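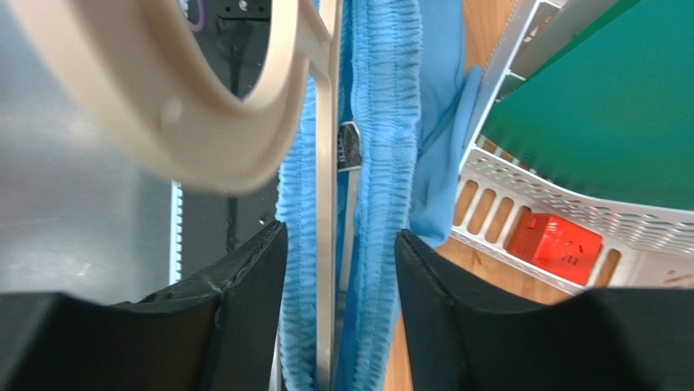
Before you start

I put off learning to sew with elastic thread for years because I was sure it needed some special machine or a fancy foot. It doesn't! If you can sew a straight line (or a mostly straight line, mine wander) you can shirr a piece of light fabric in an evening. Light blue cotton is what I keep coming back to, but any thin woven will do. Stay away from denim and thick linen, which just sit there and refuse to gather.

You'll need your fabric, a spool of elastic thread, regular thread that matches the fabric, a ruler, a washable marker and a steam iron. Have an extra bobbin handy too, or you'll be unwinding one halfway through like I was the first time.

Cutting the fabric

Cut the piece twice as wide as you want it to end up. My friend Menaka Ranasinghe goes even wider on very thin cotton and hers comes out gorgeous and puffy, so play with it. Leave the height alone apart from your hem allowance. Hem the top edge now while everything is still flat - hemming gathered fabric is miserable and I won't be doing it again.

Winding the bobbin

Wind the elastic onto the bobbin by hand. You want it snug with just a tiny bit of stretch, like you're wrapping yarn around your finger. If you pull hard the whole time the elastic has nothing left to give and the rows come out stiff. Regular thread goes on top, same as always.

Marking the rows

Lay the fabric right side up and draw your first line just under the hem. Draw the rest of the lines half an inch apart, all the way across. Six rows makes a nice band for a kid's sundress or the top of a skirt. For a sleeve cuff I stop at 3.

Sewing

Set a long straight stitch and do a test on a scrap first. Backstitch at the start of the row, sew along the line, backstitch again at the end. The first row is going to look disappointing, and that's fine, keep going! By the second or third one the fabric starts to pull in, and from then on you have to hold it flat with both hands in front of and behind the needle while you sew. Don't drag it through, just keep it smooth so you aren't stitching little tucks into it.

If the bobbin runs out mid-row, pick out that row and start it over. I tried to cheat with an overlap once and it popped open in the wash.

Steaming

Hold the iron just above the wrong side and give it plenty of steam without pressing down. The rows shrink up a lot more and you get that tight, crinkly look. Let it cool before you stretch it.

Finishing the sides

Sew your side seam with regular thread in the bobbin, and go over the ends of the elastic rows 2 times so they can't slip out. Leave the fabric below the last row alone and let it hang in soft folds.

Wash on cool and hang it up to dry. The dryer will wear out the elastic way faster than you'd think. I still have a skirt from last September that only ever goes on the line, and the waist is as springy as ever.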